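How to make spiced iced tea from tea bags

In my family we drink hot tea all year, and I learned to make iced tea only after I moved to Treltholm, where the summers are very warm. My first tries were bitter and cloudy. I made many bad pitchers before I found a way that works every time with simple tea bags from the store. It is not difficult, but the order of the steps is important.

What you need

5 tea bags, black tea with spice or fruit
1 liter of water, divided in two parts
20 grams of sugar or honey, if you like it sweet
A heatproof pitcher and a small pot
Ice

Choosing the tea

Plain black tea is good, but for iced tea I prefer a flavored one. Cold drinks taste weaker than hot drinks, so a tea which seems too strong in the hot cup is often just right with ice. Apple, cinnamon and vanilla are a very good combination, and you do not need to add any juice.

Please buy tea bags which are packed one by one in their own packets. They keep the smell much longer. If you store open tea bags together in one box, after a month the mint tea and the cinnamon tea will taste the same.
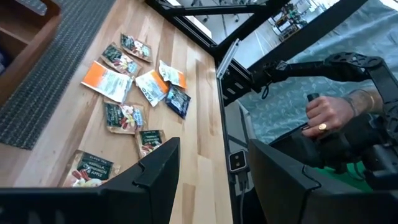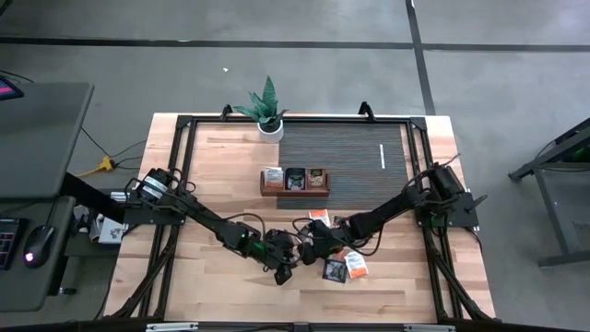
Keep the packets away from the stove and from the window. I keep mine in a tin from Chauvin, but any box with a good lid will do.

Making the tea

1. Heat half of the water until it just begins to boil. Take the pot off the heat and wait one minute.

2. Put in the tea bags and cover the pot. For black tea, leave them for four minutes. I use a timer, because when I trust my feeling I always forget.

3. Take the bags out. Do not squeeze them! I did this for years to get more flavor, and it gave me mostly the bitter taste.

4. Add the sugar or honey now, while the tea is still hot, and stir well. In cold tea the sugar stays on the bottom.

5. Pour in the other half of the water, cold this time. Let the pitcher stand on the counter until it is no longer warm, then put it in the refrigerator for at least two hours.

6. Serve over ice. A glass of 200 ml is a good size, with three or four ice cubes in it.

If the tea becomes cloudy

This happens when hot tea is cooled too fast. The taste is still fine. You can add a little boiling water and stir, and usually it becomes clear again. With hard water, as we have here, it helps to use filtered water from the beginning.

How long it keeps

I drink it within two days. After that the flavor becomes flat, and the spice tastes a bit like dust. If some is left, freeze it in an ice cube tray and use these cubes in the next pitcher, so the drink will not become watery.

Related posts
Ginger syrup without a thermometer
Cleaning tea stains from a white pitcher
Joltmont lemon cake, the simple version
Cold brew coffee in a jar
What to do with old cinnamon sticks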